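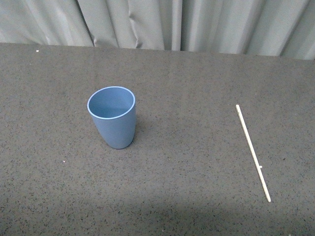 Did the stick-into-cup task hold up well enough to show at the open day? For the morning visitors it did, and after lunch it got worse until we changed the grasp height.

Tuesday, February 18, 2020
Posted by the bench 2 notebook keeper, Pikham workshop

Open day notes, written up the same evening while the log is still on screen. The task was the one agreed in the planning sheet: pick up the thin stick from the table, carry it over to the blue cup, lower it in, let go, retreat. Start positions were set by hand between runs. Cup on the left, stick well over to the right, lying diagonally, so the arm has to travel and rotate the wrist on the way.

Setup before doors opened. Ran the Listance calibration twice. First pass gave a table height that looked wrong against last week's value, second pass agreed with it to under a millimeter, so I kept the second and deleted the first. Curtain pulled all the way across behind the table. With it open the detector picks up people's sleeves and the run stalls on the perception step.

Speed limit stayed at 30 percent for everything. Someone from the Nernareck group asked to see it faster. Declined, the safety sheet for the day was signed at 30 and there was no second person at the stop button.

Morning session. Wrist rotation was smooth. The grasp planner prefers the middle of the stick, and that is fine for lifting but poor for insertion: the stick comes up level and then has to be turned nearly upright over the cup, and the lower half swings. We forced the grasp toward the upper end with an offset in the task file. After that the stick hung at a usable angle and the lowering step went in without touching the rim on most runs.

There is a small nub on one side of the stick, toward the lower end. Keep it out of the fingers. If the pads close on it the stick sits crooked and the insertion misses to one side. The offset takes care of this as long as whoever resets the table puts the stick down the same way round every time. Two of the bad runs in the log are the stick placed reversed. My resets, both of them.

Afternoon session. Failures at the pickup. Fingers closed above the stick and came up with nothing, or brushed it and rolled it a short way. Force trace shows no contact on the empty ones. I first blamed the detector, because the stick is pale and very thin and the speckle in the tabletop gives the depth camera a lot of noise. Checked the saved detections: position in the plane was good, height was drifting up. Re-ran calibration during the coffee break and the table came out lower than in the morning. Probably the camera mount warming up, or somebody leaned on the table. I can't separate the two from what we recorded.

Temporary fix: lowered the grasp height by 2 mm and turned on the compliant mode for the last part of the descent. Pads now touch the table lightly before closing. No empty grasps after the change, though by then the visitors had mostly moved on to the Adebisi conveyor demo next door.

Cup side was less trouble than expected. It is light and tips easily if the stick catches the rim on the way down. The release step opens the fingers slowly over 300 ms, and that was enough to stop the stick from kicking the cup sideways. Full cycle time not worth quoting, since the resets were by hand and people kept asking things in the middle of them.

Questions that came up more than once, for whoever writes the handout next time:
- Does it know what a cup is. It gets a label and a pose from the detector, nothing further.
- What happens if you move the cup during a run. The pose is read once before the pickup, so it goes to the old place. Tried it on request. Dropped the stick on the table where the cup had been.
- Why not use suction. Too narrow for any cup we own.

Log for the day is on the shared drive, folder 966. The morning part is complete. The afternoon part has a gap where the recorder ran out of disk and I did not notice until the calibration re-run.

To do before the March visit:
- Table height check at the start of each session and again after lunch, written down.
- Put the grasp offset in the task file properly. It is in there as a hard number with no comment.
- Mark the stick so the right way round is obvious during resets - tape on one end would do, if it doesn't upset the detector.
- Repeat the drift test with an empty room and the camera left on from cold.
- Clear the recorder disk.

Compliant mode is still switched on. Leave it on unless you are running the heavy parts.

2 comments
Shared 30 times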